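Old Ferry Chapel at Stastia Opens Its Doors Again in July

Print | E-mail

June 2021

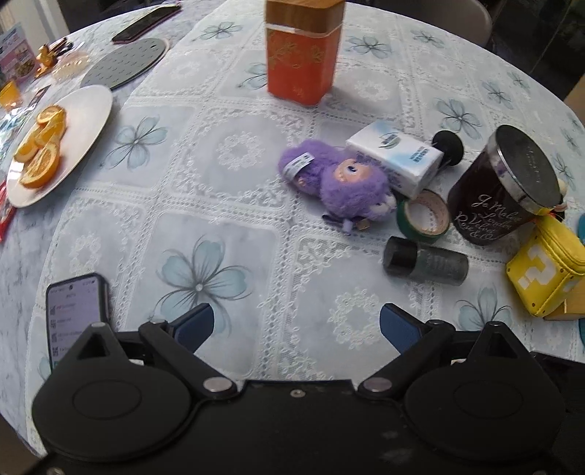 A round table with a marbled top and a flowered cloth.

I got the news on Friday morning while I was still in my slippers, and I've been telling everybody since. The ferry chapel at Stastia is going to let visitors back in this July! If you've ever taken the river road out of Clirnorton you've gone right past it, probably without slowing down, and I can't blame you much (the sign is tiny and there's a hedge in front of it).

For anyone who hasn't been, the chapel sits on the low bank of the Soliman, next to the old landing where the ferry used to tie up. It's 440 years old by the date cut over the door, and people who know more than I do tell me the back wall is older than that. Boatmen used to stop in before a crossing and leave a candle stub on the sill. You can still put your hand on the sill and feel the little dips and drips of old wax under the whitewash, and every time I go I do exactly that, like a kid.

It's been shut for 4 years. First there was the flood, which came up over the step and got into the floor, and then the money ran out halfway through the repair, and then of course last year happened and no one was going anywhere. I'd pretty much given up. I drove by in the spring and saw new shingles on the north side, and I thought, well, that's something, but I didn't dare write about it here in case I jinxed it.

So what's changed? The floor is back down, for one thing. They lifted the old stones, dried out the ground beneath, and put every stone back in the spot it came from, worn places and all. The bell has been rehung too. I'm told it sounds lower than people remember, and I'm already looking forward to the arguments over that. The painted ceiling got a cleaning but no new paint, so the river saints are still a bit patchy around the feet. I like them that way.

Now the practical stuff, and please read it before you load up the car. Visits will be in groups of 10, with a guide from the parish, and each one lasts twenty minutes or a little more if the guide is in a talking mood. You can't book by phone. There's a sheet at the tourist desk in Clirnorton, on the side of the bus station that faces the bakery, and you put your name down for a time. It costs nothing, but there's a box by the door for the roof fund and I'd feel bad walking past it.

Getting there is easy enough. The bus from Clirnorton to Fastitz stops at the top of the lane, and the whole ride takes 20 minutes. Sit on the left going out, that's where the river is. From the stop it's a short walk downhill on gravel, and then it's the same walk uphill on the way back, which I always forget about until I'm doing it. If you're driving, leave the car at the top. The turnaround at the bottom is narrow, and I once spent a very long time down there with a stone post at my back bumper and a line of ducks in front.

I'd plan on making a half day of it. The path along the Soliman keeps going past the chapel as far as the Fastitz weir, flat all the way, with a few benches and a good spot for a sandwich under the poplars. Late afternoon is my favorite. The light comes in low off the water and goes right through the west window, and the whole inside of the chapel turns a sort of honey color for a while. Morning people tell me the mist is just as nice. I'll have to take their word for it.

One thing that's not settled yet is the tower. The stairs are still roped off, and when I asked at the desk I got a shrug and a "maybe in the fall." The view from up there used to take in both banks and the whole bend of the river, so I'm hoping. The little museum room with the ferry ropes and the toll board is also closed for now, and the toll board itself is over in Fastitz being looked at for woodworm.

I put my name down already, for the first weekend. If you go before me, leave a note at the desk and tell me how the bell sounds.

Print | E-mail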